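Ticket 165: Finger slip on smooth cylindrical containers, hand-held unit
Queue: End-of-arm tooling, Pisedthorpe site
Opened: 2021-07-03
Priority: Normal
Status: Pending supplier response

Summary

The Pisedthorpe site is comparing two sets of soft fingers for the hand-held gripper, the Sarnov ribbed set and the Zivon flat-pad set. The set selected will also be used on the Hämäläinen arm. During the comparison, the Sarnov fingers allowed filled plastic bottles to turn in the grip while being lifted. The Zivon fingers did not show this fault on the same bottles, but they left marks on soft packaging and were slower to release.

Steps to reproduce

Fit the Sarnov fingers and tighten all plate fasteners. Stand a capped bottle upright on a desk. Close the jaws at label height, lift by 300 mm, tilt the unit to one side and hold. The bottle turns toward the heavier side before the tilt is complete. The fault does not occur with empty bottles or with cardboard boxes.

Actions taken

Entry 1. Fingers removed, wiped with a lint-free cloth and refitted. No change.

Entry 2. Trigger travel checked against the setup sheet and found to be within limits. The return spring was replaced as a precaution. No change.

Entry 3. Finger sets exchanged between the two hand-held units. The fault followed the Sarnov fingers, so the trigger and linkage were ruled out. The remaining work was done on one unit only.

Entry 4. Grip height varied. Closing the jaws on the upper part of the bottle made the turning worse. Closing them on the labeled part reduced it, although some movement remained at full tilt. The desk setup was used for this entry in place of the test bench, as the wider view from the gripper camera had also been requested for review. The magenta ribbed fingers are on either side of the label, and the cap and shoulder of the bottle remain in view above them. 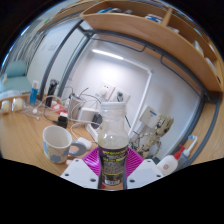
Sarnov support replied that the ribs are meant to bend around an object and need enough contact along their length to do so. On a narrow bottle, they said, only the middle ribs carry the load. They asked for the trial to be repeated with the finger mounts moved one position inward, and for the jaw opening to be recorded at first contact.

Entry 5. Mounts moved one position inward as requested. Jaw opening at first contact was 50 mm. Turning was reduced again but could still be produced by a quick tilt. With the mounts in this position, the unit no longer opens wide enough for the largest boxes in the comparison set.

Entry 6. Zivon fingers refitted and the same lifts repeated as a control. No turning was seen. Release remained slow, and the pads clung to glossy labels.

Current position

Neither set meets the full requirement at present. The inward mount position is not accepted as a permanent fix because it removes the large boxes from the working range. Sarnov has been asked whether a softer rib is available for the same mount. The Hämäläinen arm will stay on its original fingers until this ticket is closed.

Next update is due on receipt of the supplier's answer. Please attach any further reports of turning or slow release to this ticket and do not open a new one.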